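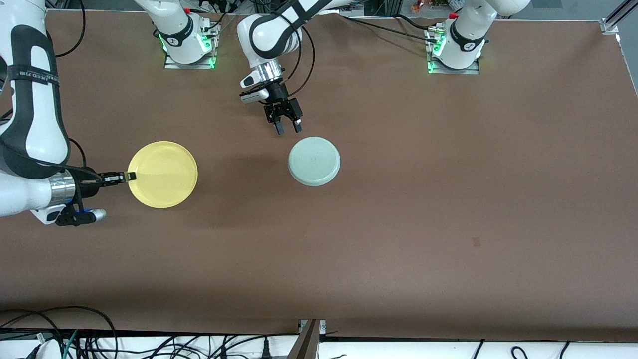
# Ilus Table Clearing: Plates

Data card and README, revised Dec 2, 2020
Maintained by Sølve Nyberg and Marcela Šťastný

Ilus is a collection of recordings about plates on a table. If you came for bowls, see Drasberg. If you came for mugs, Marcela has opinions about mugs, and you should write to her directly and set aside the afternoon.

## What's in it

There are 92 recordings in this release. Each covers one go at a small piece of table clearing: picking a plate up, moving it over, putting one plate on another, or sliding one out of the way so the next can be reached. There is no food. We discussed food in September and the discussion ended when somebody mentioned lentils.

The tabletop is brown and matte. We chose matte after a first round on a glossy table, where every plate had a twin underneath it and the annotators began labeling both.

The plates are round. Square plates exist, and one of us owns a set, but they're left out of Ilus on the grounds that stacking them starts an argument about corners.

## Folders

- `single/` has one plate to deal with. Start with these.
- `pairs/` has two plates of different sizes. Most of the interesting mistakes live in this folder.
- `stacks/` is whatever happened when we felt confident.
- `notes/` contains our session notes, typed up by Sølve, who abbreviates everything. "YP" is yellow plate. "GP" is the gray-green plate, which Marcela calls gray and Sølve calls green. Search for both.

## How the labels work

Every recording has a text file of the same name with one line per event. We use five words for events: `reach`, `grip`, `lift`, `set`, and `nudge`.

`grip` starts when the rim is held. A fingertip brushing the rim is a `nudge`, even if it was clearly meant as a grip and everyone in the room was rooting for it.

`lift` starts when there is daylight between plate and table. Go by the shadow if you can't decide. When the plate is flat on the table the shadow hugs its base, and once the plate comes up the shadow drifts off on its own. It's the best trick we have and it took us 30 recordings to think of it.

`set` ends when the plate has stopped moving. Plates with a raised rim can rock for a surprisingly long time, and you'll have to sit through it like the rest of us.

## On stacking order

Our rule is big plate at the bottom, small plate on top, which your grandmother could have told you. The rule is written down here because the first version of the guidelines said "stack neatly," and two annotators in the Mikstead office produced two incompatible theories of neat. Anything stacked the other way up is tagged `upside_order` and kept in the release.

## Known problems

- Plate colors shift a little with the lighting. Don't use color alone to tell plates apart. Size is safer.
- In 2 recordings the event file runs one line short. We know which line. We haven't agreed on what it should say.
- Recording 34 has a `nudge` that Sølve maintains is a `grip`. It stays a `nudge` in this release. His dissent is in `notes/`, at some length.
- The words "clean" and "dirty" turn up in a few of the early notes. Ignore them. They referred to our mood about the session.

## What it's good for

Working out how plates get picked up by the rim, comparing lifts of wide and narrow plates, and timing small tidying jobs. It won't tell you much about cups, cutlery, or the large oval platter that comes out once a year and fits in no cupboard.

## Changes since the last release

Renamed `piles/` to `stacks/`. Removed the event word `fuss`, which had been applied to nearly everything. Fixed the spelling of "saucer" throughout, then discovered we have no saucers and deleted it.

Corrections are welcome. Please give the recording number and the line, and keep it to one plate per message.

Related collections

Drasberg Bowls, Nested and Otherwise
Sheehan Cutlery Drawer Notes
Mikstead Annotation Guide, Short Version
Ilus Table Clearing: Trays (in preparation)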